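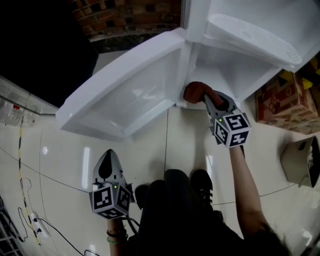
Reading time: 4 minutes

Cold storage load in older rental housing: speaker notes

Ludivine Tessier
Given at the Melano housing energy meeting, 2020-01-27

Slide 1. Title

Introduce the topic and the limits. The talk covers fridges and freezers in rental units built before the current wiring code. It does not cover walk-in units, shop cabinets or wine coolers. Questions at the end. The metering method is in the handout and I will not read it out.

Slide 2. Why look at cold storage

Heating gets most of the attention in our retrofit work, and most of the money. Cold storage runs all year. It has no off season, and tenants cannot turn it down in the way they can turn down a baseboard heater. In a small, well-sealed unit it can become the largest steady load left after the lights have been changed.

Older buildings also put the fridge in bad places. In Caron the common layout has it in a tight alcove beside the range. In Drisville it is often at the end of a galley, with one side against an outside wall.

Slide 3. The sample

183 households in Drisville, Caron and Tulville. All renters. Each had a plug meter on the main fridge and a second one on any freezer. Readings were taken monthly, starting in April, for a full year. Room temperature was logged beside the appliance, at mid-height, out of direct sun.

Point out that we did not choose households by appliance age. Age came from the rating plate where it could be read. Where the plate was missing, the unit went into the "unknown" group and stayed there.

Slide 4. Annual use

Tulville average for fridge and freezer together: 994 kWh a year. Drisville: 1,058 kWh a year. Caron falls between the two. The chart is in the handout.

Do not let the room spend ten minutes on the gap between the towns. Drisville has more second freezers, and once those are taken out the towns look much alike.

Slide 5. Where the heat comes from

Three routes: through the walls of the cabinet, through the seals, and in with the food and the room air. Wall gain is set by the insulation and the temperature difference. It is the largest of the three in nearly every cabinet we metered, and the tenant has no control over it apart from the thermostat.

Seal loss grows with age. A gasket hardens first at the hinge side and at the bottom corners. The paper strip test is acceptable for a quick check, but it finds bad seals better than it confirms good ones.

Slide 6. Door openings

This is the part people expect to matter most. With both doors of an upright unit swung wide, cold air drops out of the bottom and warm air replaces it from the top. The exchange is fast, and a long opening is not much worse than a medium one. Most of the air has gone by then. What remains cold is the food, the shelves and the liner, and those hold far more heat capacity than the air does.

Moisture is the other half. Room air brings water vapour in, the vapour condenses on the cold surfaces, and the defrost cycle has to deal with it later. In summer the moisture share can pass the dry air share. Mention that the logged units with the longest defrost times were all in kitchens with no working range hood.

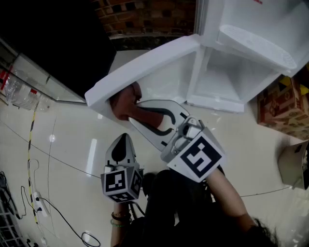 Housing Energy Services, Building Performance Team

Slide 7. Chest freezers

A chest freezer opens from the top, so cold air tends to stay in the box when the lid is up. Spill losses are low. The cabinet is also thicker as a rule, and the lid gasket carries the weight of the lid, which helps it seal.

The drawback is floor area. Tenants in small units put them in the porch, the laundry or the hall. An unheated porch lowers the running cost in winter, but some models are not rated for low room temperatures. Read the climate class on the plate before giving advice.

Frost also builds up on the inside walls of manual-defrost models. A thick layer takes up storage space and slows heat flow to the coils. Suggested practice is to defrost when the layer reaches the thickness of a pencil.

Slide 8. Settings

Recommended fridge setting is 4 degrees, measured in a glass of water on the middle shelf after a night with the door shut. Dial numbers mean nothing across brands. Freezer setting is minus 18. Many of the freezers we checked were set colder than that, and the tenants were often unaware that the dial could be moved.

Slide 9. What we are asking landlords to do

Leave the clearance stated by the maker at the back and above the cabinet.
Vacuum the coils at each change of tenant.
Replace a gasket when it fails the strip test at any corner.
Record the model and serial number in the unit file.
When replacing, match the volume to the household and not to the alcove.

The last item will get pushback from the Caron owners. Their alcoves were built for one cabinet width, and a narrower fridge leaves a gap that tenants dislike. A filler panel is fine provided it is vented top and bottom.

Slide 10. Open items

Second fridges in garages are undercounted. Meter drift has been checked on the Tulville set only. We have no data on units shared between households, and the Melano buildings are not yet in the study. Metering there depends on access to the basement panels.

Slide 11. Contact and handout

Leave the address slide up during questions. Spare handouts are on the table by the door.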